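Okay, a few of you asked for the long version of my Sirkance review, so grab a tea. It's a thread. Sorry in advance to anyone who follows me for the garden stuff.

Quick background for the new people: I build kites and light frames for a living (well, half a living) out of a converted garage, and most of my day is sorting, cutting and bundling thin stock. It's fiddly and it wrecks my thumbs.

So back in the autumn I started looking at hand-held grippers. You hold the handle, squeeze the trigger, and two fingers close on the thing. There are fancier ones that go on an arm later, and the Sirkance is one of those. You can use it in your hand now and bolt it to an arm down the road when you've saved up.

I ordered the starter kit through Nomness, who were lovely to deal with. The box turned up with one corner squashed, but everything inside was fine. They offered me a credit on shipping without me even asking, which I thought was pretty decent!

What you get: the handle, the body, two fingers, a spare pair of fingers in a softer material, a little bag of screws, a hex key that is too short, and a printed manual. The manual is good. Whoever wrote it has put one of these together with cold hands at least once.

About the hex key. I'm going to go on about the hex key. It's so stubby that you can't get any turn on it once the second finger is on, so I ended up using my own from the bike kit. If anyone from Sirkance reads this, please, another couple of centimetres, that's all I'm asking.

Assembly took me 56 minutes, and that includes going to find the bike kit and getting distracted by the neighbour's cat. The manual says you should do the body first and then the fingers. Do what the manual says. I did not, and I got to do the fingers a second time.

Now the trigger. It's a lot lighter than I was expecting. My old one (a Tiserik, the model before the current one) needed a proper squeeze and by lunch my hand would be a claw. With this one I worked a whole morning and then went and peeled potatoes with no complaints.

The Tiserik does have a nicer handle though, credit where it's due. It had a bit of rubber on it and a curve that sat well in my palm. The Sirkance handle is a straight grey tube with rounded corners and zero personality. I've wrapped mine in tennis tape and it's much better.

Noise: hardly any. There's a small click when the fingers are fully open and another when they hit whatever you're picking up. I had the radio on low and didn't miss a word of the cricket.

Okay, fingers, because that's what you all want to know about. The hard ones are best for anything rigid with flat sides. The soft ones are best for dowel, tubing and anything with a finish you care about. I swap between them more than I thought I would, and the swap is two screws a side, so it isn't a big production.

I did lose a screw in the first week. It went under the bench and has joined all the other screws in their new life. Nomness sells a replacement bag for 7 dollars, and I bought two of them while I was there.

Where it gets a bit annoying is very thin stuff. Anything like a single sheet of ripstop and the fingers just sort of slide over it and pat it. I tried for ages. You can fold an edge up first and go in from the side, but at that point I'd sooner use my hand.

Rods are a totally different story. This is the job I bought it for and it's a real pleasure – it goes in low over the table, you line up the gap, and you squeeze. I've been putting it through every bit of square carbon I own.

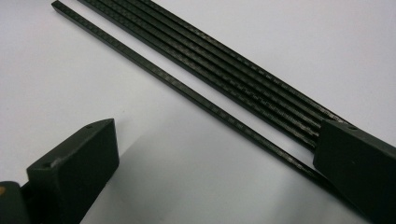 Does it need a subscription to keep working? Only the cloud logging does, and if you never turn that on, the gripper goes on opening and closing for free.

A couple of people wanted to know about that logging, so: I tried the free month. It keeps a tally of every open and close and draws you a little graph. My graph looked like a hedgehog. I cancelled it and haven't missed it, but if you run a proper shop with staff I can see why you'd want it.

One tip for square stock, which I worked out by getting it wrong a lot. Come in straight on to the flat faces. If you come in on the corners, the rod rolls a quarter turn as you close and you end up holding it at a silly angle. A bright plain tabletop helps too, black carbon on my old dark bench was hopeless for my eyes.

And please, please tape or seal your cut ends before you handle carbon, gripper or no gripper. Splinters from that stuff are evil. Gloves, a mask when you're cutting, wipe down with a damp cloth after. End of lecture.

Battery! I nearly forgot the battery. I get 5 hours of steady use, which covers a working day for me with breaks. It charges from an ordinary phone charger, and there's a light on the base that goes from amber to green. You can't use it while it's plugged in, and that's my biggest real grumble after the hex key.

I also had a short go on the Deák one at a friend's workshop, for comparison. Beautiful bit of gear, heavier, really precise, and it costs more than my van is worth. If you're doing lab work or tiny electronics, go and look at that one. For sticks and frames I wouldn't bother.

Support has been good so far. I emailed with a question about finger spacing and got a reply from a human being the next morning, with a drawing attached. They also told me a longer finger set is coming in September, in the same two materials, and it'll fit the body I've already got. I've put my name down.

Would I buy it again? Yep, I would. Four stars from me, and the missing one is split between the hex key and the charging thing. If they sort those out I'll come back and colour in the rest.

Edit, 12 Aug 2022: the starter kit has gone out of stock at Nomness since I began this thread, sorry! They say more are on the way. The body on its own is still available if you're happy to buy the fingers separately, and it works out a touch dearer that way.

Pop any questions in the replies and I'll get to them after dinner. Back to tomatoes tomorrow.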